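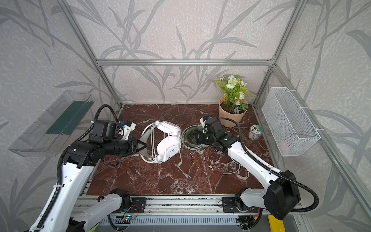 Does fizzy pop taste better from a glass bottle?

Lots of grown-ups will tell you it does. The people who sell glass bottles say so too, and you might want to ask why they would.

Start with the bubbles. Fizz is a gas called carbon dioxide, squashed into the drink at the factory. When you take the lid off, the gas starts to escape. Glass is very good at keeping gas in. Plastic lets a tiny bit sneak out through the sides, so a plastic bottle that has sat in a cupboard for months can be a little flatter. A fresh one? I doubt you'd notice.

Last April a drinks stall at the Trillside food fair had a big sign: "94 out of 100 people prefer glass!" It was for a lemonade called Vevov. I asked how many people they had tested. Around 50, said the man. He also said they could all see which bottle was which. Hmm.

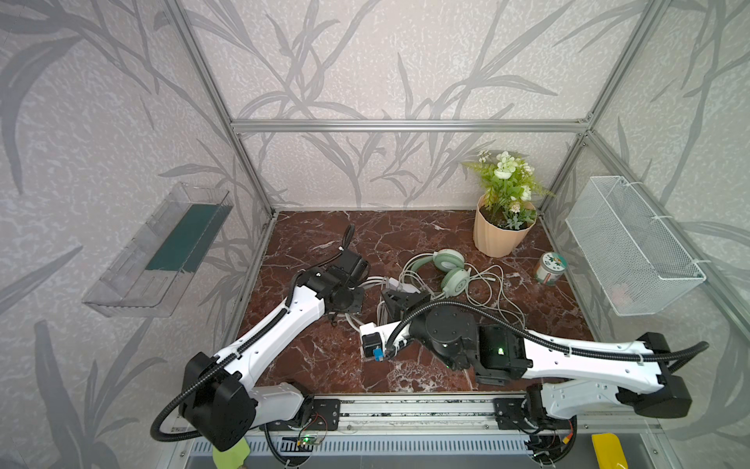 If you can see the bottle, your brain makes up its mind before your tongue does. A fancy bottle looks like a treat, so you expect a treat.

Magdolna Rácz makes ginger beer in Gatosside and sells it both ways. She thinks the cold matters more. Cold drinks hold on to their bubbles better – warm ones go flat fast, whatever they come in.

Try it yourself. You need 2 bottles of the same drink, one glass and one plastic, both from the fridge. Ask a helper to pour them into matching cups where you can't see. Taste, guess, and write it down. Do it 6 times, because anyone can get one guess right by luck.

And if a sign gives you a big number, ask who did the counting.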